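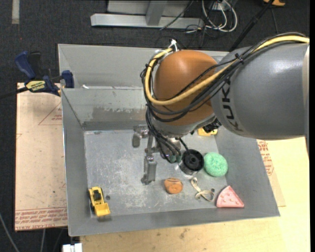

How to clear out a toy box (and keep it cleared)

Quick one this week, got to be out the door by 2. Several of you asked after the last newsletter so these are my notes, tidied up a bit.

What you need

Old sheet or big towel. Bin bags, one for rubbish and one for charity. Shoebox for bits. Bowl of warm soapy water, a cloth, an old toothbrush. Small screwdriver for battery covers. Cup of tea.

Do it when the kids are out. If they're old enough to have opinions, do the first sort alone and let them in for the last bit. Larysa Sydorenko does hers at bedtime with the landing light on, which I couldn't face.

Step 1. Tip it all out

Everything. Sheet down first, box upside down on top. Don't pick through from the top, you'll stop halfway and put it all back. I have done this more than once.

Hoover the inside of the box while its empty. Crumbs, glitter, hair bobbles. Wipe round with the cloth and leave it open to dry.

Step 2. Things that aren't toys

Spoons, pegs, odd socks, lids, the tape measure. Pile by the door, take it back to the right rooms at the end. Not now or you'll end up reorganising the kitchen drawer.

Step 3. Broken

Snapped plastic with sharp edges, straight in the rubbish bag. Split seams on soft toys go in a mending pile if you really do mend. Be strict. Mine had been waiting since October and I finally sewed up one rabbit and let the rest go.

Anything with batteries: open the cover and look. White crust means they've leaked, so gloves on and keep it away from your face. Old batteries go to the collection point at the supermarket or the tip, not the household bin. Button batteries, tape over both sides and put up high the minute they're out. If a cover won't screw shut properly the toy goes. No arguing on that one.

Step 4. Outgrown

Rattles, teethers, stacking cups if the youngest is past them. Give yourself one small bag of keepsakes, write the name on it, loft. Everything else clean and complete goes to charity. Ring the shop first, some don't take soft toys without a safety label and most don't want puzzles unless you've checked the pieces.

On puzzles. Melaniia Lytvynenko in Kirkthorpe counted a 100 piece one on her kitchen floor and got to 99, then found the last bit inside a welly. Tie each set in its own bag and write on the bag, not the box. Boxes always split.

Step 5. Wash

Hard plastic in the soapy water, toothbrush in the corners, rinse, dry on a towel. Nothing electric. Bath toys with a hole in the bottom, squeeze one out over the sink and see what colour comes out. Black bits, bin it.

Soft toys: check the label, pillowcase with a knot in it, 30 degrees, gentle spin. Air dry. Anything with a music box inside gets a wipe with a damp cloth and thats your lot.

Step 6. Put back, but only half

This is the bit that makes the difference. Half goes back in the box, other half in a lidded tub on top of the wardrobe. Swap every month or so. The tub stuff comes down like its brand new.

Heavy things at the bottom, soft on top. Tiny bits in the shoebox, on a high shelf if there's a baby about. Leave enough room to see the bottom of the box when you move things over with one hand. If you can't, take more out.

Keeping it that way

One in, one out after birthdays. Five minute pick up before tea. No second box! A second box just fills up.

How long does it take? One morning for me, including the sewing. Longer if you've got building bricks loose all through it. For those, tip the lot on to the sheet, scoop big handfuls into a colander and shake, the small ones drop through and the hair and fluff is easy to pull off the rest.

Lining the box

Asked by two of you. A cut down bit of old lino is fine. Or a folded towel, washable, stops the clatter on wooden floors.

Next time, the coat cupboard. Send me your questions before Monday please, I write it up that night.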